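Razor refills by post: do the sums first

Several readers in Lornden have had the same leaflet through the door since November, the one from Skorkimport offering a "shave club" at a price that looks like pocket money. We have now read the terms, all of them, and we are not as impressed as the leaflet would like us to be.

The starter pack is cheap, fair enough. What arrives after it is a refill box every few weeks, charged to your card whether the last box is finished or not. One reader in the Kimaro flats sent us her statements and the total came to £183, for a household with two people shaving in it. She could have bought supermarket disposables for a good deal longer on that money.

Then there is the claim that the blades "last up to twice as long". Up to is doing a lot of work there. We wrote to ask how this was tested and got back a link to the same leaflet. The small print mentions a survey of 3125 customers, but a survey asks people what they think, and people who have just paid for something tend to think well of it.

Cancelling is possible - by phone, in office hours, with two weeks' notice before the next box. Miss that and you get another one.

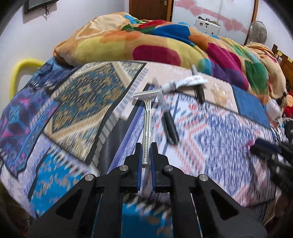
A plain disposable razor with a ridged handle.

Our advice is dull. Work out what you spend on shaving in a year, then look at the club price for the same year, postage included. If the club still wins, join it and put the cancellation number somewhere you can find it.

Ullorura, the other firm leafleting locally, says it has no minimum term. We have asked to see that in writing and will print the reply if one comes.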